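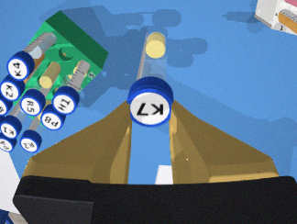
By the automation desk
Cell support, Brestham

The tube-sorting cell at Brererberg is back from its February tune-up, and the bill came to one afternoon and most of our patience. We do these in simulation first — bending a virtual finger costs nothing, though it still stings.

The complaint was grip. The two tan fingers were meeting a hair off centre, so a capped tube could lean on its way up and clip its neighbours. K7 was the usual culprit. 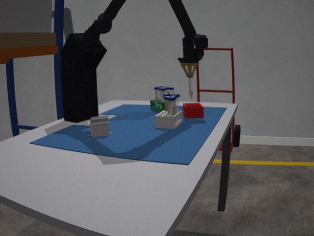
We re-zeroed the gripper, then retaught the hover height over the red rack, which somebody had set with great optimism. The new offset is 4 mm. After that came 143 lifts at half speed, a spectacle on par with watching a kettle.

Culludholm gets the same treatment on Thursday. Please leave its racks where they are.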